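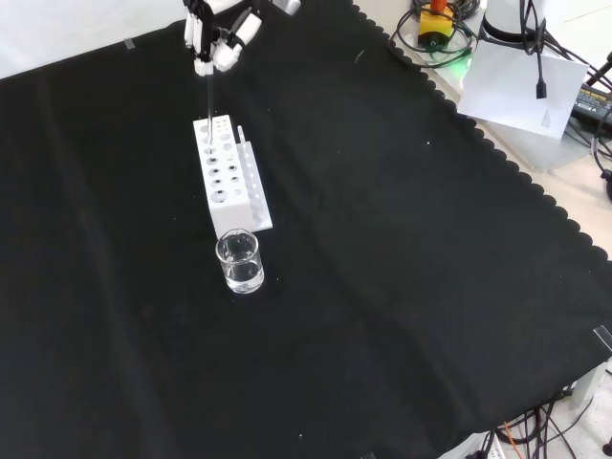
## 3.2 Teaching the rod task by remote control

**Figure 2.** Rod insertion on the Trotmont bench. The hand holds a thin transparent rod upright with its lower tip in a hole of the rack; the beaker stands in front.

I'll admit I picked this task for selfish reasons. I used to do a lot of stirring and racking in a wet lab, and I wanted to know how much of that habit would survive being passed through a glove and into a robot hand. Quite a bit of it did, but the parts I thought would be easy were the ones that ate up January.

We tried two ways of showing the task. In the first, I stood next to the arm and moved it by hand, with the joints set loose, while Jaqueline Serrano closed the fingers from the keyboard. In the second, one of us wore the Ustum glove and drove the arm and fingers together from a chair across the room. Each demonstration ends when the tip is inside a hole and the operator calls it. We recorded 100 demonstrations by hand guiding and 200 with the glove, and threw out any where the rod slipped in the fingers before it reached the rack (Fig. 2 shows the kind of pose we were after).

Hand guiding felt great for the big motion over the bench and pretty awful for the last bit. You push on the wrist to nudge the tip sideways, the whole arm gives a little more than you wanted, and now you're past the hole. With the glove I could make tiny corrections without touching anything, but I lost all feeling of contact — I was going by eye the entire time, and a clear rod is not a friendly thing to watch from a chair. Jaqueline was much better at this than I was. She would come down slowly, pause just over the rack, and only then commit. Her pauses turned out to matter for training, so we left them in and didn't trim the idle steps the way Lozano's pipeline does by default.

The grip was its own small headache. Our early demonstrations used two fingertips, and the rod swung like a pendulum every time the arm stopped. Bringing more of the fingers in around it calmed that down a lot, and after 9 practice runs we both switched over for good. The old two-finger recordings are kept apart and aren't used in any result below.

We trained the same policy, Pestidach, on each set separately and then on the two mixed together. All versions share the same settings, listed in Table 4, and the mixed version is the one I'll mean from now on when I just say "the policy."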